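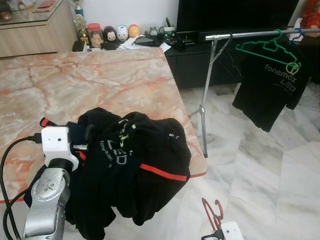
Black garments on the marble table, waiting for hangers. One is already on the rack.

How to hang a pile of black T-shirts so they stay in good shape

By Noémie Lebrun

Black T-shirts with a printed logo are the clothes I handle the most. I take care of the work shirts for a small shop called Chidiac, and before that I did the same for the staff of a hotel. A black T-shirt seems the easiest thing in the world to hang. But it shows every hanger bump in the shoulders, it picks up dust from everything, and when the print is folded for a long time you can see a line across the letters.

In this page I explain how I go from a heap on the table to a full rack. I learned most of it by doing it wrong first. English is my third language, so please be patient if I use a simple word where there is a better one.

What you need

A clean table or other flat surface, at the height of your hips if possible
A garment rack, or a strong bar
Plastic hangers, one for each shirt
A lint roller or a soft clothes brush
A small spray bottle with plain water
A clean cotton cloth, for ironing over the back of a print

The shirts must be fully dry before you begin. I wrote another page about drying, and there the method is different, so do not mix the two.

Step 1. Prepare the table

Wipe the table and let it dry. Marble is very good for this work. The fabric slides on it and does not catch, and lint is easy to wipe away. The only problem I find with stone is that it has a cold surface, and in January my fingers complain after half an hour. Wood is also fine if there are no splinters. I do not like to use a bed, the mattress is too soft and you cannot smooth the fabric properly.

Put the whole pile at one side of the table, close to you. It can hang over the edge a little, but if half of it is hanging, sooner or later everything goes down on the floor. The rest of the table must stay free, this is where you will work.

Step 2. Put the rack in the right place

Many people leave the rack in the corner where it lives and walk to it with each shirt. Bring it next to the table. The best distance is one arm: you should be able to turn your body and hook the hanger without taking a step.

If you are right-handed, put the rack on the right of the table and the pile on the left. If you are left-handed, do the opposite. I worked the wrong way around for years and I thought the slowness was my character.

Check the legs of the rack. On a stand with three legs, open them completely and push the bar gently with one hand to see if it moves. Stone and tile floors are slippery. When my rack slides, I put a piece of rubber mat under every foot, the kind that is sold for kitchen drawers.

Step 3. Sort before you hang

Do not take the first hanger yet. First go through the heap quickly, with both hands, and separate:

T-shirts with short sleeves
Anything with long sleeves or a zipper
Anything with a colored stripe or a colored panel
Anything that is not clothing, such as a strap, a belt or a cord

Black garments hide inside each other. A sleeve of one shirt goes into the body of another one, and when you pull, you stretch the neck. So lift each piece from the middle and shake it lightly. If it is still caught, put it down and free the sleeve with your fingers.

I look for the print or the stripe to know what I am holding. In a black pile, one letter or one line of red is a great help. The little label inside the neck also tells you which side is the back.

Step 4. Lay the shirt flat

Place one T-shirt on the table with the print up and the neck pointing away from you. Put one hand flat in the middle of the chest and with the other hand smooth toward the side seam. Then change hands and do the other side. After this, pull the bottom hem softly, both corners at the same time.

Pull out the sleeves also. Very often a sleeve is turned inside and you do not notice it until the shirt is on the rack.

Do not rub on the letters. If the print feels sticky or it makes a small noise when you open the fold, go slowly. Some prints stick to themselves when they were folded warm. Open them a little at a time, and do not scratch them with the nail.

Step 5. Remove lint on the table

Use the roller now, while the shirt is flat. On a hanger the fabric swings away from you and you press too little. Go from the neck to the hem in straight lines and pass beside the print, not over it. For the print, a soft cloth is enough.

For one shirt I use two sheets of the roller, one for the front and one for the back. If you need much more than this, the problem is probably in the washing. Look if there was a towel in the same load.

Step 6. Put the hanger in from below

This is the step where most people damage the shirt. They push the hanger through the neck because it is faster, and after some months the collar is wavy and it never comes back.

Do it like this:

Hold the hanger by the hook.
Open the bottom hem with the other hand.
Slide the hanger up inside the shirt, hook first, until the hook comes out at the neck.
Set one shoulder, then the other.
Lift by the hook and look if the neck is in the center.

At the beginning it feels slow. After ten shirts your hands know it. Last winter I did 114 shirts in one afternoon this way, with one break for tea, and I did not stretch a single collar.

Step 7. Check the shoulders

The end of the hanger should arrive just before the seam where the sleeve begins. If it goes past the seam, it makes a point in the sleeve, and on black fabric this point catches the light and you see it from far. Change to a smaller hanger. If the hanger is too short, the shoulder falls down and you get a bump nearer to the neck.

Plastic hangers with arms that bend down softly are good for T-shirts. Run your finger along the plastic before you use it. Where the two halves were joined in the factory there is sometimes a sharp line, and it can pull a thread. I take it off with a nail file.

Step 8. Hang and space

Put the first shirt at the far end of the bar and come toward yourself. All the hooks should face the same direction. All the prints too, so you can read them when you pass your hand along the rack.

Leave two fingers of space between the hangers. If the shirts are pressed together, the folds from the pile will not fall out. With space, most light folds go away by themselves during one night. For stronger ones, spray a very little water on the back of the fabric, smooth it with your hand, and wait.

Do not fill only one side of the bar. On a light rack, the weight of wet or heavy clothes on one end is enough to bring it down. Put the heavy pieces over the legs and the T-shirts in the middle.

Using the hanger colors

My hangers come from different packs, and for a long time this annoyed me. Now I use the colors as a system. At Chidiac we have:

Green for shirts that are checked and ready
Blue for shirts that are ready but in a different size
Dark red for shirts that need something, for example a loose thread or a second wash

You can choose other meanings. Write them on a piece of paper and tape it near the rack, otherwise the next person will make another system on top of yours. It happened to us with a colleague from the Brisum store and we needed a whole morning to put things in order.

If the print has a fold line

First let the shirt hang for one day. If the line is still there, turn the shirt inside out, put the cotton cloth on the back side of the print, and iron on low heat with no steam. Move the iron all the time. Let the fabric get cold on the table before you touch it again – this is important, a warm print takes a new fold very easily.

Never iron directly on the letters. I did it one time on a big white logo and I had to clean both the shirt and the iron.

If you must store them folded

Sometimes there is no room for a rack. Then fold the shirt around the print and not across it: sides to the back first, sleeves flat, and then only one fold under the logo. Put a sheet of thin paper on the letters. Keep the piles low, six or seven shirts, because the one at the bottom carries all the weight.

Questions I received

Can I hang two shirts on one hanger?
For a few hours, yes. For storage I would not do it, the one outside gets stretched at the neck.

Are velvet hangers better?
They hold well, but the shirt does not slide on them, so putting the hanger in from below is more difficult. They also leave small fibers, and on black you see them all.

My shirts become gray at the shoulders. Is it the hanger?
More often it is light. If the rack stands near a window, put a cotton sheet over it, or turn the rack so the shoulders do not face the glass.

How often do I clean the bar?
I pass a dry cloth each time the rack is empty. A chrome bar keeps dust on the top, where you do not look, and the hooks push it down on the shirts.

Updated 11 April 2023: I added the part about folding, after several readers asked for it.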